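What the hand quote leaves out

I have been asked to put a number on the automation line of next year's budget, and I keep putting it off. The quote from Cladholm has been sitting in my inbox since March. 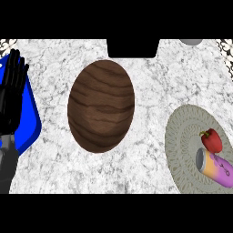 It comes to 760 a month for the arm and the hand together, on a 49-month lease, and the first page makes that sound like the whole story. Then you get to page six. The wrist adapter is separate. So is the simulation license, which I'd assumed was part of the deal given how much of their pitch was simulation. Support is billed at 66 an hour after the first month, and I know how often we call support.

Inger Bach thinks I'm being stingy. Her view is that we should run everything in simulation first, get the pick-and-place tasks working on a kitchen counter made of pixels, and only then sign for hardware. Fine, I like that part. A simulated pepper never rolls under the fridge. But I've sat through enough demos to want to see the same task done on a real counter, with a real soda can, by somebody who isn't paid by the vendor. Cladholm says a customer visit "can be discussed."

My other gripe is the fingers. Do we need them? Most of what we'd ask for is picking up one thing and setting it on a tray, and Jaunzems will sell us a plain two-finger gripper for 336. Caoimhe Kavanagh ran one for two years at her last job and replaced the pads once. I can't find anyone who will tell me what a replacement finger costs on the fancy hand, and I've asked three times.

So for now the spreadsheet has the gripper in it, plus six months of the simulation license, and a blank row where the hand would go. If Cladholm sends me a parts list with prices on it I'll fill in the row. Inger has until the budget meeting to talk me round.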